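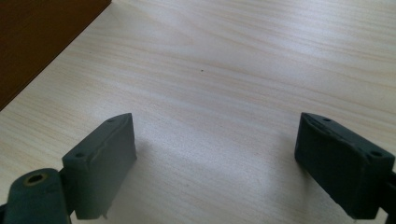

Has anyone been to the Gredov open day? Can you try the hand-held grippers?

I'm thinking of going with my son, who is 17 and wants to study automation. The flyer says "live demonstration of hand-held grippers" and not much else. It's a long drive for us. Do visitors get a turn or do you just watch? And is it worth paying for the Plesar workshop in the afternoon?

Asked 15 April 2021

3 answers

We went in January. You watch first, then you can put your name down for a turn. The demonstrator worked with one gripper in each hand, at a table with a wooden box on it that has a lid and small compartments.

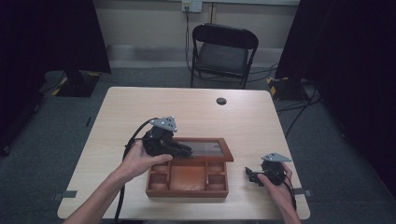
Turns were short and the list filled up before lunch, so sign up when you get there. The grippers are tiring to hold if you aren't used to them. My wrist was sore after one go. Staff answered questions about courses too, and your son should ask about those. We skipped the workshop.

Was this helpful? Yes (179)

never been but my cousin did the workshop and said it was mostly slides. parking is bad

I did both. The workshop is programming only, no hands-on, and it assumes you have used the Tillo software before. If he hasn't, stick with the morning. Bring ID for the front desk.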